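# Whites that aren't white: picking a pale surface for a workroom

Fukura evening session, October. 20 minutes plus questions. Han-gyeol Joo has the clicker.
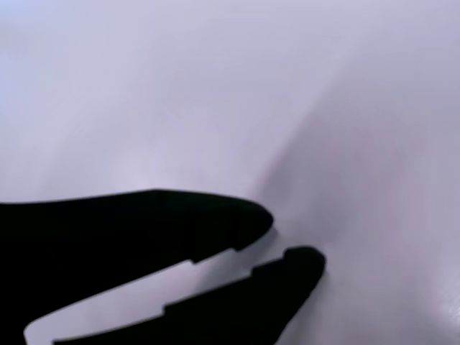 *Slide 1. Pale lavender-white, with black against it at lower left.*

**Opening (2 min)**

- Leave slide 1 up while people sit down.
- Ask the room what color the background is. Most will say white. Wait for somebody to say gray or purple.
- Point at the narrow strip of background between the two dark shapes. It reads slightly darker and grayer than the open part. Ask again.
- Say that a photo can't settle what the paint or board is. Cameras shift whites. Tonight is about judging the real thing in the real room.

**Why pale surfaces (4 min)**

- Outlines are easy to read. A dark tool on a pale ground shows its edge at a glance.
- Downside is glare. Full white under strong light tires people out by midafternoon.
- Judite Rocha's sewing room: bright white top, changed to a soft gray-violet after one winter. She kept the old top for cutting dark cloth. Tell this one briefly, it ran long at the rehearsal.
- Pale surfaces show pencil, glue and coffee. Say so plainly.

**Cool or warm (5 min)**

- Pass around the sample cards. 16 in the box, please get 16 back.
- Hold each card against plain printer paper. Lavender, cream and green casts show up quickly that way and hardly at all on their own.
- Then hold it next to something black. The cast gets weaker to the eye and the card looks lighter. Do this one slowly – people in the back need time.
- Cool whites next to a wood floor can look purple. Some like that. Mal-soon Ham does, and her room is the better for it.
- Warm whites next to a north window can look dirty.

**Testing at home (5 min)**

- Paint a board, not the wall. Two coats.
- Lay it flat where the work happens. A card taped upright tells you very little about a tabletop.
- Look at it at 8 in the morning, at noon, and with the lamps on.
- Put the things you use on it, darkest first. Scissors, a black notebook, a phone.
- Matte or eggshell. Gloss throws the lamp back at you.
- If you match from a photo, expect to be wrong. I matched from one for the Kwak stairwell and had to repaint a whole landing.

**Costs (2 min)**

- The Skirnonier studio job came to 1,981 for the full set of tops, labor included. Don't get drawn into comparing quotes.
- One board and a sample pot is a cheap way to find out.

**Close (2 min)**

- Back to slide 1. Ask for the color a third time and take a few answers.
- Fatos Babić has the handout with the test steps. Rultton cards are on the table by the door.
- Questions. If lamps come up, pass to Auður Brynjólfsdóttir – she brought two bulbs and can show the difference on the sample board.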